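Household Organization, Unit 4: Packing a Room by the Box
Course handout, Trullbridge Adult Learning
Instructor: Salvador Salgado
Revised July 2024

Read this before the practical. Bring one box, a marker and a roll of tape. Boxes can be bought at the front desk if you don't have one.

1. Where to work

Pack on a surface at hip height. A made bed is the usual choice in a bedroom because it is large and things don't roll off it. Smooth the cover first. Small items disappear in folds, and on a patterned cover they are hard to find again. Leave a clear strip between the box and the edge of the bed for laying things out.

A packed box of books should never be lifted off a bed by one person. Pack books on the floor, near the door.

2. The box

Tape the bottom seam with 3 strips, one along the seam and one across each end. Fold the top flaps down outside the box or cut them off if the box will be used as an open bin. An open box is fine for a move between rooms. For a truck it has to close flat, so do not cut the flaps on those.

3. Order of packing

Soft things go in first or into the ends: a bag of clothes, a rolled towel, a pillowcase filled with socks. They hold the other items in place. Hard things go next to them. Small things go last, and they go in together.

Small things are what slow people down. In the May group most students had the large items boxed within the first part of the session and spent the rest of it on what was left on the bed. Tissues, bottles, lids, chargers, hair ties. Set them out in front of the box before you put any of them in, and sort them into these groups:

Goes in the box now
Needed tonight (keep out, put in a day bag)
Can leak (check the cap, stand upright, wrap)
Belongs in another room
Trash

Afonso Prata, who teaches the Vilela section, has his students skip the "another room" group and carry those items out at once. Either way is acceptable for the practical. Do not mix the two.

4. Bottles

Tighten the cap, then put a square of plastic wrap under it if the bottle is more than half full. Do not lay bottles on their side under a soft bag. Paper goods, including tissue packets, go at the other end of the box.

5. Labeling

Write on two sides, never only on the top. Room first, then contents in a few words. "Bedroom, linens and small items" is enough. If you are using the inventory sheet, copy the box number onto it before you close the box.

For the practical

Pack one box from the items on your station. Hand in the sorting list from section 3 with your name on it. Reading for next time is page 223 of the course binder, on wardrobes and hanging clothes. 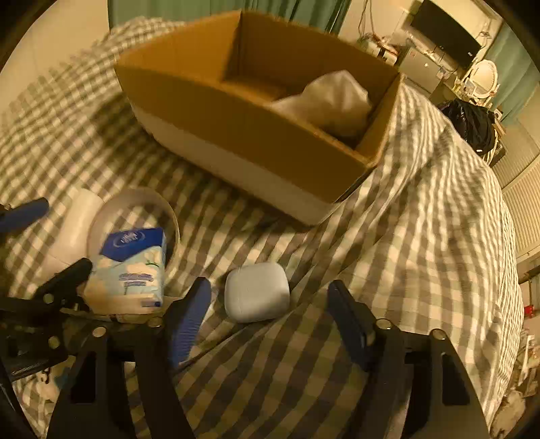 Fig. 1. Open box on a bed, with a soft white bundle at one end and small items set out in front (section 3).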